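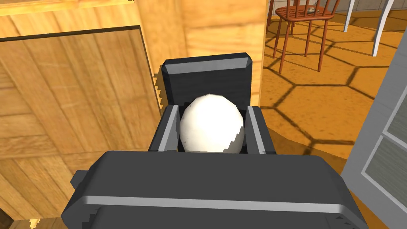 wobblyarm
An egg is a lousy way to test a sim-trained grasping policy, I was told on the Fludetti list, and now I'm second-guessing my whole setup. I trained on 2000 simulated pickups with just the wrist view as input, and my success rate is 70 percent in sim. The paper I'm copying got way better numbers with the same gripper model! Is it the egg, or am I measuring this wrong? I also have lots of views like the one below, fingers wide open over gray wood-grain panels, and I don't know if they belong in the training set.
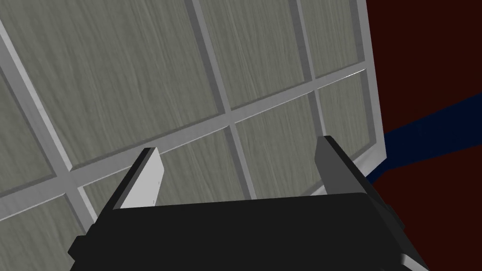 durnus_fan
Keep the egg, it's fine. What I'd check is how you score a pickup. We counted a grasp as good the moment both fingers touched, then switched to "still held after 2 seconds" and our nice number dropped like a rock – so make sure you and the paper mean the same thing. And keep the open-finger views! When I threw mine out, the policy closed on nothing all day long.

latencyhound
more data. I went up to 3091 episodes and it got better

gerut_tinkerer
Sort of agree with the above, but more of the same textures won't help much if you ever want a real arm to do this. Randomize the wood and the lighting first, then retrain with the same seed and compare. Also friction on the egg – mine was set super high from August on and I never noticed.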